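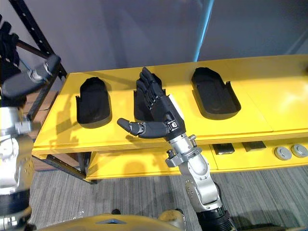 Neighborhood News | Public Safety

Porch package thefts down in Mapplebeck, but police ask people to keep locking their garages

If you live anywhere along the river side of Mapplebeck, you have probably had the same conversation over the fence that the rest of us have been having since winter, the one that starts with a missing package and ends with somebody's bicycle. So it is a pleasure to pass along some better news this month. The neighborhood police office reports that only two packages were taken from porches in April, compared with eight in March, and both of those went missing on the same Friday afternoon, a few doors apart on Juvham Street.

Officer Henk Dewulf, who has had the Mapplebeck beat long enough to know most of the dogs by name, brought the numbers to the residents' evening at the branch library and stayed well past closing to talk them over. He was glad to see the drop, he said, but he was not ready to take much credit for it. The weather has been kinder, more people are out on their steps in the late afternoon, and a good many households have started having their parcels sent to the pickup counter at Pranduder Hardware, where the staff will hold a box until 7 p.m. if you show them something with your name on it.

"I would love to tell you it was all brilliant police work," Dewulf told the room. "A lot of it was people bringing in the mail for the folks next door."

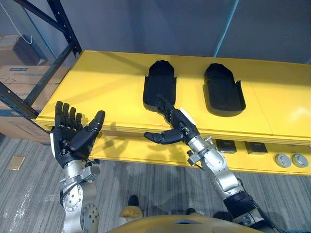
Page last changed: Friday, 4:40 p.m.

Garages are another matter, I'm sorry to say. Seven were entered during the month, and in every one of those cases the side door or the main door had been left unlocked, sometimes only for as long as it took to carry in groceries and put the ice cream away. Bicycles were what the thieves wanted most, followed by cordless tools, and in one case a set of snow tires that the owner had only just taken off the car (she has asked us to leave her name out of it, and we are happy to do so).

The largest single loss reported was a touring bike and its bags, valued by the owner at $872. It had a serial number written down in a kitchen drawer, bless him, and that number has gone into the police report. Dewulf asked everyone to do the same this weekend. Turn the bike upside down, look under the bottom bracket where the pedals meet the frame, and copy down what you find. A photo of the number on your phone is just as good.

Karlijn Wouters, whose family has lived on the corner of Luren Avenue for three generations, asked whether the alley lights behind the avenue could be looked at again. Several of them have been out or flickering for weeks, and she walks that way home from her evening shift. Dewulf said he had walked the alley himself after dark and agreed with her completely. He has sent the pole numbers along to the city's street lighting desk and was told the repairs could take up to 8 weeks. That got a groan from the back row, and he didn't argue with it.

There was also a long and rather lively talk about doorbell cameras. Sanne Baert wondered if it was worth sending in a clip when all it shows is somebody strolling past. The answer was that a clip is most useful when it goes along with a report, so please file the report first, either by phone on the non-emergency line or at the front desk, and mention that you have video. An officer will get in touch if they want to see it. Posting it online and hoping the right person scrolls by is a good deal slower, and it has led to one or two innocent visitors being pointed at, including somebody's nephew who had come to feed the cat.

Other calls in April were mostly of the ordinary kind. There was a fender bender outside the bakery with no one hurt, some spray paint on the wall by the tennis courts that has since been washed off, and a car reported stolen from Luren Avenue that had been towed for blocking a driveway. Its owner was relieved, and then a little less relieved when he heard about the fee.

Thijs Van Leeuwen is putting together a phone list for the blocks between Juvham Street and the river, so that neighbors can reach one another when somebody has left a garage door up or a package is sitting out in the rain. There is no meeting to attend and nothing to pay. He has left a sign-up sheet on the library's notice board, beside the piano lessons and the lost mitten.
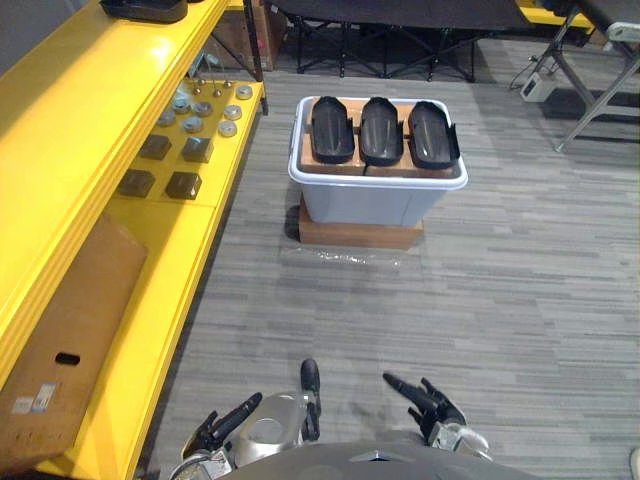 Ilze Kairys
Neighborhood Reporter

The next residents' evening will be held at the library as usual, with coffee on from 7 p.m., and Officer Dewulf expects to have an update on the alley lights by then. If you had something taken in April and haven't reported it yet, he would still like to hear from you, however small it was.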